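Taking a scout group to a robot lab open day, what should I expect?

Posted in: Days Out & Field Trips

Wendy Sedgwick
My troop (19 kids, mostly 11 and 12 year olds) has been invited to the spring open day at Hovora in April. They do robot arms, the kind that pick things up and put them down. I've never set foot in a robotics place and the invitation is four lines long, and one of those lines is about parking. Will the kids get to do anything or is it all standing behind a rope? Is it loud? And is an hour and a half too long? Half of them are wild about it already and the other half asked if there's a gift shop.

mumier_mom
Oh you'll have fun! I went last spring with my two and my sister's kid, and we ended up staying past lunch (we'd planned on 45 minutes). It's up in a regular office building, so don't go looking for a factory like we did — I drove past it twice.

They split you into small groups and each group gets a table with an arm on it. Somebody from the lab runs it and talks while it's going. The stuff it picks up is ordinary household junk, plastic tubs and bags and tubes and so on, and my daughter was a little let down for the first five minutes because she wanted it to be lifting car doors. Then it dropped something and she was hooked. Kids love it when it misses.

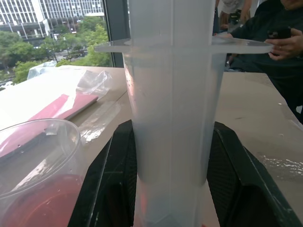

Ask if your group can have the clear plastic things. I'd never have guessed, but the woman at our table said see-through objects are some of the hardest for the robot, because its cameras look straight through them or get confused by the shine. The kids started making bets on every pickup. My nephew asked if it could open a bag of chips and she said give her a year.

Noise is nothing, kind of a hum. You can talk normally. There was no gift shop when we went, so warn that half of the troop now! They did hand out stickers.

Bring water and snacks. The vending machine on our floor took my dollar and kept it.

dale_in_the_valley
never been to that one but we did Zumport with the school and it was mostly slides. call them and ask if its hands on. also 19 is a lot for one visit, might be worth doing two.

Economou_fan
I help out at a couple of these, though Hovora's isn't one of them, so check with them on the details. An hour and a half is fine for that age if they move between tables. If it's one long talk, ask for an hour.

Have each kid come with one question written on a card. It sounds like homework, I know, but otherwise the same two kids ask everything and the rest look at their shoes. The good ones I remember: how many tries does it take to learn something (the answer that day was over 1,000, and there was a gasp), what does it do when it's stuck, who picks the objects.

Tie back long hair, and no dangly lanyards if they're letting anybody stand close to an arm. The staff will say so too, but it saves digging for hair ties at the door. And ask before the kids take pictures — some labs are fine with it and some want phones put away in certain rooms.

Wendy Sedgwick
Thank you all! I called this morning. It's tables, no slides, and they'll take us in two groups with a break in between. I asked for the clear plastic and the man on the phone laughed and said he'd see what he could do. Cards are going out at the next meeting.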